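Print this page | E-mail this to a friend

Filed under: Days Out > Factories & Works

The Salt Works at Cavlow: Bring a Sweater

Apr 14, 2020

I have been going through my notes from last May, a month when a person could still stand shoulder to shoulder with strangers in a damp corridor and pay for the privilege. The corridor belonged to the Elto salt works, on the far side of Cavlow, and the privilege cost 10 dollars, parking included. Parking was a field.

Elto opens its doors to the public one weekend a year. The rest of the time it makes salt, mostly the kind that goes on roads, plus a small amount of the kind that goes in a nice jar and costs as much as a sandwich. The brochure is mainly about the jar.

We were a group of 22, which the guide told us was two more than the tour was built for, and she looked at the back row as if we might like to sort it out among ourselves. We did not. She gave us hairnets and a short talk on handrails. The talk was firm. Belts were the subject of some debate.

The first stop was the brine well, a capped pipe in a shed. It is hard to be moved by a capped pipe, but our guide gave it her best. The water goes down, sits around in the salt bed, and comes back up ten times as salty as the sea. A boy near the front asked if you could drink it. He was told no, and then asked if anyone had, and the guide moved us along with a speed I had not seen from her until then.

The pan house is the reason to go. It is long, low and very warm, with steam up to the rafters and five open pans the size of tennis courts, or at least the size of the tennis courts I have played on, which were small. Men in rubber boots used to rake these by hand in 12-hour shifts. Now a chain drags the rakes along and one person watches it from a stool. The crystals come up in gray-white drifts and slide off toward the dryer. I could have watched it for an hour. We had six minutes.
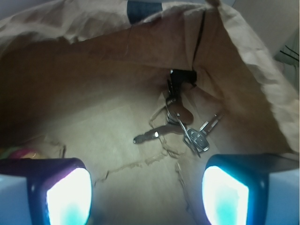
Keys in a brown paper bag.

After the pans comes the packing hall, and here I must report that my attention wandered. There is a machine that fills sacks, and a machine that sews the sacks shut, and a machine that drops the sacks onto a pallet with a thump you feel in your teeth. The guide recited the figure of 3,367 sacks on a good day. Somebody asked about a bad day. She said they had not had one, in the tone of a woman who had worked through several.

Past the hall is a room they call the museum. It holds a rowboat, a case of old labels, and a long display on Bituvum, the black sealing paint that was slapped on every wall and pipe in the place for 70 years. You may smell the sample. Everyone does, once. There is also a scale model of the works that lights up when you press a button, and the button was out of order.

Lunch was in a tent. The choices were soup, or the Yusuf van, parked by the gate and doing flatbreads with lamb and pickled turnip. The line for soup was very short. The line for Yusuf went past the first aid post and partway into the field, and I stood in it without regret. The best thing I ate all month, and yes, it could have used a little salt.

The gift shop you cannot avoid, as the exit runs through the middle of it. I bought a jar. I also bought a tea towel with a picture of the brine well on it, so perhaps I was more moved by that pipe than I let on.

A few practical notes for whenever they open again. The pan house is hot and the rest of the site is freezing, so dress for both and expect to be wrong. There are stairs all over, many of them wet. The restrooms are by the museum and there are two. Take the early tour if you can get it, since by midafternoon the guides have started skipping the dryer. The road signs for Cavlow stop a mile short of Cavlow, and after that you follow the smell, or the car in front.

The jar is still on my shelf. I keep meaning to open it.

Print this page | E-mail this to a friend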